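4.2 Working alongside the robot

I spent two months sitting in on the Jastham office, where Fluvenley had put a robot to work on the filing – all 3000 binders of it, spread over low cupboards between the desks. I'd expected people to talk about their jobs going. Mostly they talked to me about the floor. 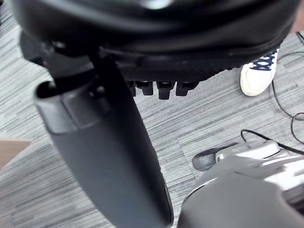
Figure 2. Gripper parts above the office carpet, with a shoe and cables nearby.

Of the 34 staff I spoke to, most said they had changed where they put their feet, their bags and their chargers. One clerk told me she tidies "for the robot" before she goes for lunch, and she'd never have done that for a colleague!

The cupboards were the other big topic.

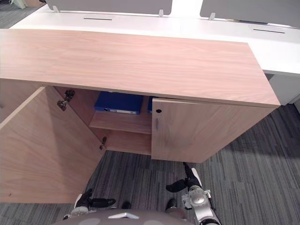 Staff used to file by habit, each team with its own shelf and its own odd order (the Batano contracts lived next to the tea money for years). Now the labels have to face out and the doors have to be left unlocked, and a few people really minded that. I come back to the locks in section 5, where the Khunthong office did things rather differently.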